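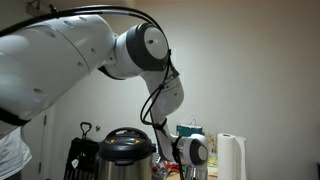
Tranier has revised the lid instructions for its stovetop pressure cookers and will ship the new leaflet with every unit from September. The change follows a review of 490 service requests, of which 144 concerned lids that had been closed out of line with the body. The leaflet covers the company's steel-bodied models. A cooker of the general type has a brushed stainless steel body and a black lid with a raised black handle on top. Two small orange-yellow markers, one on each side near the front, can be seen on the lid of the one shown.

Donnie Gourlay, service manager at Tranier, said the previous leaflet gave the closing steps in a single paragraph on the back page. "People read the recipe times and skipped the rest," he said. The new version puts the steps first, in larger type, with a separate line on checking the gasket before each use.

The revised text also sets a fixed interval for gasket replacement. Owners are told to fit a new gasket after 40 uses or at the first sign of cracking - the earlier wording said only "when worn." Gaskets should be washed by hand, dried flat and stored outside the closed cooker.

Fill limits are unchanged. The cooker must not be filled past two-thirds, or past half for beans, rice and other foods that swell or foam.

Replacement gaskets will be sold in packs of 3 through Strachan, the parts supplier that already handles Tranier's valves and handles. Packs will be marked by lid diameter. Gaskets from the older Fistier line do not fit and should not be trimmed to size.

Owners of existing cookers can request a printed copy of the leaflet from the service desk at no charge. Requests should give the model number stamped on the base.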